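Why Do Some Poems Rhyme and Some Refuse To?

Somewhere along the way, probably from a birthday card, you learned that poems rhyme. Cat goes with hat. Moon goes with June, even if the poem was written in May. Then a teacher handed you a poem with no rhymes in it anywhere, and you were expected to nod politely.

Let's start with what a rhyme is. Two words rhyme when they end in the same sound, starting from the last vowel you say loudly. "Table" and "able" rhyme. "Table" and "purple" do not, although plenty of people have tried it when they were in a hurry. Spelling doesn't matter at all. "Cough" and "though" look like twins on paper and sound like strangers. "Shoe" and "blue" look like strangers and get along beautifully.

So what is rhyme for? One old job was helping people remember. If you have to keep a long story in your head, with no book and no pencil, rhyme is a handy hook. Say a poem begins like this:

The King of Borillow was fond of his bed,
And wore seven nightcaps on top of his head.

If you forget the last word of the second line, you can still make a good guess. It has to sound like "bed." It probably isn't "elbow."

Rhyme is also good at jokes. Your ear hears the first word and starts waiting for its partner, and the longer it waits, the funnier the partner can be.

The trouble is that rhyme is bossy. Suppose you want to write about an orange. A perfectly nice fruit, and almost nothing in English rhymes with it. Now you have a choice. You can change the fruit, or you can do what many bad poets have done and drag in something that has no business being there:

My grandma lives in Rukdale Town.
She has a dog. The dog is brown.

Is the dog important? No. Is there even a dog? I have my doubts. The poet needed a word to go with "town," and along it trotted.

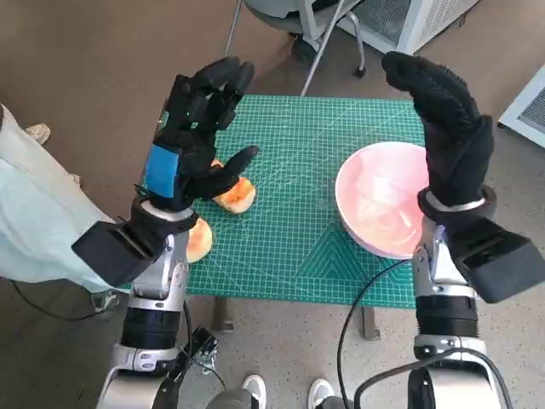
A poem that doesn't rhyme gets to skip the dog. It still has work to do, though. It can use a beat, like feet on stairs. It can repeat a word until the word starts to sound odd. It can break a line in a surprising

place, like that, and make you wait. Poets call this kind of writing free verse if it has no regular beat either. It is free in the way a Saturday is free: you still have to decide what to do with it.

Now try it yourself. Write four lines about your breakfast that rhyme. Then write four lines about the same breakfast that don't. Read both out loud, to a person or to the toast. Circle any word you put in only for its rhyme. If you find a brown dog in your cereal, you'll know how it got there.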